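Fladonetti Lula teaching kit

Remote and by-hand teaching for benchtop arms, with practice bench software

Stock: 4 kits, next batch in December

We took this one on with some reluctance. Every teaching kit that comes through our shop promises that anyone can show an arm a job before lunch, and most of them go back to the maker. Lula stayed, with reservations, and we would like you to read them before you order.

The kit has two ways of showing a task. You can put the arm in free-drive and push it through the motions yourself, or you can sit at the desk controller and drive it from there while the software records. Both end up as the same kind of file, and you can mix the two in a single task. Pushing the arm by hand is quicker to learn. It also tends to leave a wobble in the recording wherever you changed your grip, and the smoothing setting hides this more than it fixes it.

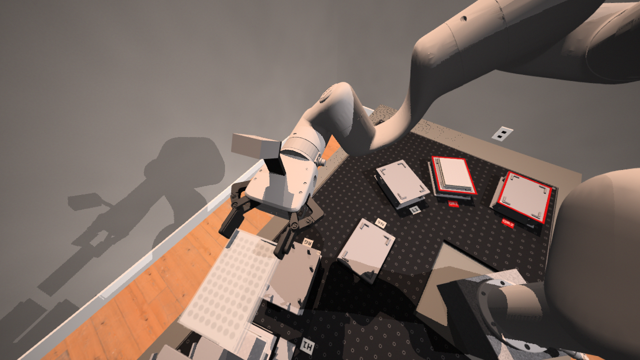

Practice bench is the software side, and for us it is the best reason to spend the money. You drive a simulated arm with the same desk controller and save demonstrations without tying up the real one. The stock bench is a lab plate-handling job with labeled stations, some of them bordered in red, and the long well plate is a fair test of a beginner. Held near one end and tilted in a two-finger gripper, it makes you think about where the far end is going, and the corner brackets on the stations leave you something to line up with. Shadows are drawn on the wall and table, which helps a little with judging height. What the bench can't teach you is how a real plate feels when it catches on a bracket. The controller has no force feedback, whatever the word "immersive" on the maker's box may suggest.

The maker says 13 demonstrations are enough for one pick-and-place task. Our own trial needed more, and the extra ones had to be started from different positions before the playback was any use. Budget a full day for your first task and be pleased if you finish early.

Gudrun Midtbø tested the kit for us over a week. Her notes: "Desk controller is good. Hand guiding is fine for big moves, poor for the last bit before release. Go slow there or switch to the desk. Undo button is too close to Record. I erased a good run on Monday."

In the kit
Desk controller with cable
Free-drive handle and clamp
Foot switch for marking grip and release
Practice bench license, 3 seats
Printed setup guide (the PDF is newer, use that)

Not in the kit
Arm, gripper, computer, emergency stop

Works with
Prelta arms, current controller only. Lương arms need the adapter cable, sold separately, and hand guiding is not supported on them yet. The maker has been saying "soon" for some 6 months.

Returns
Unopened kits can come back at any time. Once a practice bench license has been activated we can take back the hardware only.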